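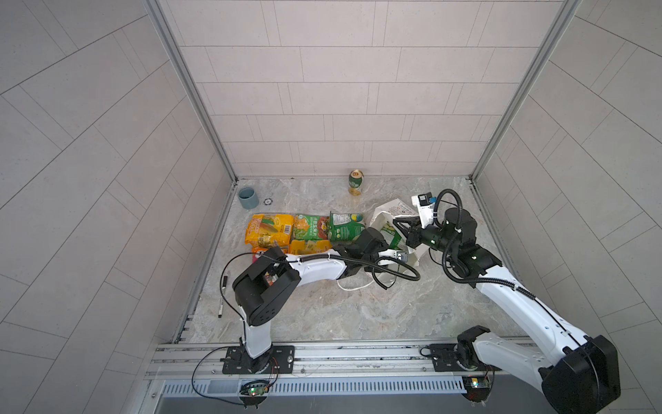
4.2 Open Day at Pustetcombe

Visitors to our open day on 1/18/21 could walk right up to the two-arm cell and watch it handle everyday groceries, and they loved it! The bagging task drew the biggest crowd. One arm holds a white paper bag while the other works near the snack packages on the stone floor (Figure 3), so both grippers share a very tight space. Efthymia Karamanlidis ran the demonstration and took questions between trials.

We had 200 visitors, far more than at the Nondomau event in July, and many stayed for several trials.
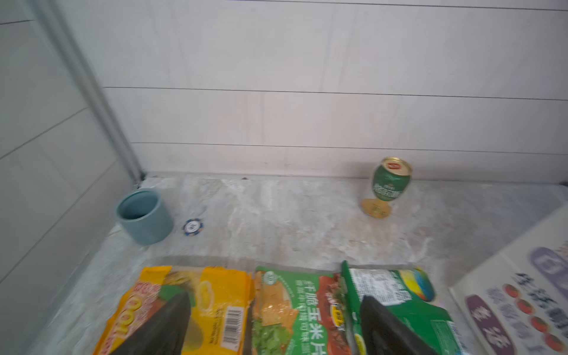 Figure 3. The shared workspace and a close view of a gripper at the snack bags.

Children asked the best questions. One wanted to know how the arms decide who goes first, a point we return to in Section 5. Iason Michailidis wrote down every comment, and these notes shaped the survey described next.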